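domingo 21 de julio

Me he levantado con la idea de no hacer nada y a las 9 ya estaba dándole vueltas a los vasos. Qué le voy a hacer, llevo desde mayo con lo de los cafés para llevar metido en la cabeza y los domingos es cuando me da por ahí.

El tema de hoy era la bolsa. Yo quería las marrones lisas de toda la vida, que salen más baratas, pero vi en Nestico unas rojas y blancas con dibujitos de pasteles y se me fue la mano (23 euros el paquete, no lo voy a repetir en voz alta). Lo bueno es que llevan asas de cuerda, y con el vaso de pie dentro me gustan todavía más que vacías. Parece un regalo de cumpleaños, un regalo pequeñito. La bandeja de cartón moldeado, la de los cuatro huecos, sigue pareciéndome fea, fea de verdad, pero si alguien pide para media oficina a ver cómo se lo lleva si no. 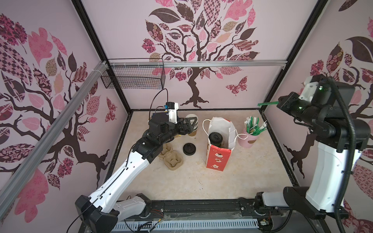

La bolsa de los pastelitos, con su vaso y su tapa negra.

Luego están los palitos. Los tengo en el vasito rosa del corazón, todos juntos en su envoltorio verde y blanco, y me he enamorado un poco de ese verde al lado de tanto rosa. Lo compré para lápices! Pues ahí se queda. Los lápices que se busquen la vida.

Las tapas son otra historia. Negras, sin más. Pedí muestra de unas blancas a Aksoy y todavía la estoy esperando, les escribiré mañana o el martes, o cuando me acuerde. En la tienda Rukia las tenían kraft, pero me dio la impresión de que bailaban un poco y no me fío: un café con leche por encima de la falda ya me ha caído una vez y con una vez tengo bastante.

Lo de las paredes lo tengo que escribir porque si no reviento. Me encantan. Los árboles esos de tronco oscuro con las hojas rellenas de cuadros, de flores, de cachemir, como si alguien hubiera vaciado encima la caja de retales de mi abuela – en granate, en rosa, en color arena. Me pasé más de 2 horas decidiendo entre ese dibujo y uno de helechos, y menos mal que no ganaron los helechos. Y las mariposas, que al principio ni las había visto, también van con estampado.
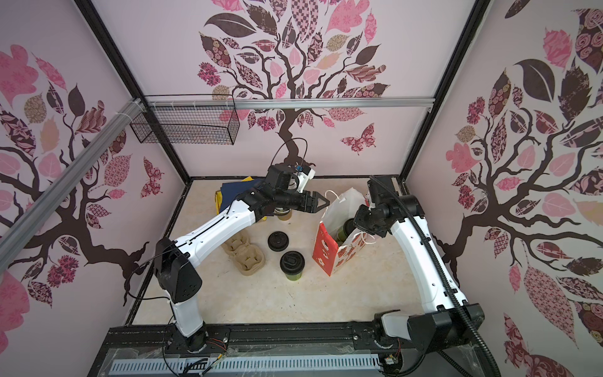

Trastutari

Lo que no tengo resuelto es la cesta negra de rejilla, la que cuelga al fondo a la izquierda. La quería para servilletas, pero son finas y me veo las esquinas asomando por los agujeros. ¿Sobres de azúcar? Se cuelan seguro. Igual meto bolsas dobladas, de pie, con los pastelitos mirando hacia fuera, o una maceta pequeña y listo, aunque luego hay que regarla y ya me conozco.

Por la tarde he merendado bizcocho de limón, un poco crudo por el centro. Me he comido dos trozos igual.

Mañana: llamar por los vasos, preguntar el precio de las servilletas granates y comprar azúcar moreno, que el bote de casa está tieso como una piedra.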